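Einführung in die Buchgeschichte
Handout zur vierten Sitzung: Vom Bogen zum Buchblock

Letztes Mal sind wir beim Papier stehen geblieben, heute wird endlich gefaltet! Nehmt euch bitte ein Blatt A4 und faltet mit, am Bildschirm versteht man das kaum.

Grundbegriffe

Ein Druckbogen wird einmal gefaltet: Folio, zwei Blatt, vier Seiten. Zweimal gefaltet: Quart, vier Blatt, acht Seiten. Dreimal: Oktav, acht Blatt, sechzehn Seiten. Wer das einmal selbst gemacht hat, vergisst nie wieder, warum die Seiten auf dem ungefalteten Bogen scheinbar wild durcheinander und teils auf dem Kopf stehen (das sogenannte Ausschießen).

Duodez ist der Sonderfall mit 12 Blatt je Bogen. Für mich das schönste Format überhaupt, klein genug für die Rocktasche und trotzdem gut lesbar!
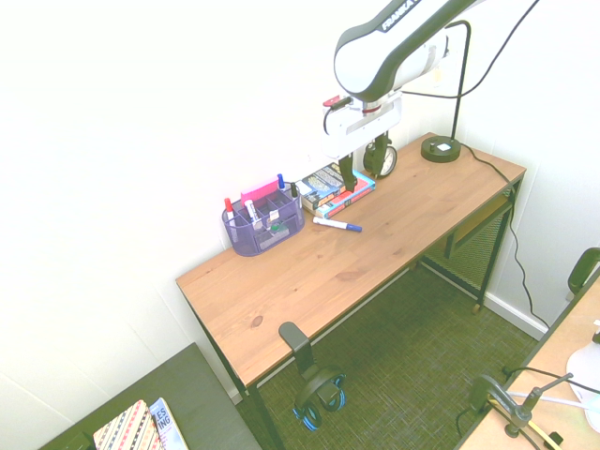 Foto: Rasha Mansour

Lagen und Signaturen

Mehrere ineinandergelegte Bogen oder Bogenteile bilden eine Lage. Damit der Buchbinder die Reihenfolge nicht verwechselte, druckte man unten auf die ersten Blätter jeder Lage eine Signatur: A, A2, A3 und so weiter. Das klassische Signaturenalphabet hat 23 Buchstaben, J, U und W fehlen in der Regel. Danach geht es mit Aa weiter.

Unser Übungsstück ist der Reisebericht aus der Sammlung Onuoha, ein Oktavband mit 465 gezählten Seiten. Rechnet aus, wie viele Bogen man mindestens brauchte, und schaut dann auf die letzte Lage. Da steckt eine kleine Überraschung drin, die ich hier noch nicht verrate.

Die Auflage lag wohl bei etwa 3.000 Stück, für einen Drucker in einer Stadt wie Wullska ganz erstaunlich. Über den Vertrieb sprechen wir, wenn wir zu den Messkatalogen kommen.

Vom Heften zum Einband

Die Lagen werden durch den Falz auf Bünde geheftet, dann wird der Rücken geleimt und gerundet. Fahrt bei alten Bänden ruhig einmal vorsichtig mit dem Finger über den Rücken, echte Bünde spürt man sofort!

Zur nächsten Sitzung

Kollationsformel für den Onuoha-Band aufstellen, Abgabe bis 20 Uhr am Vorabend. Dazu das Kapitel über Wasserzeichen im Reader lesen.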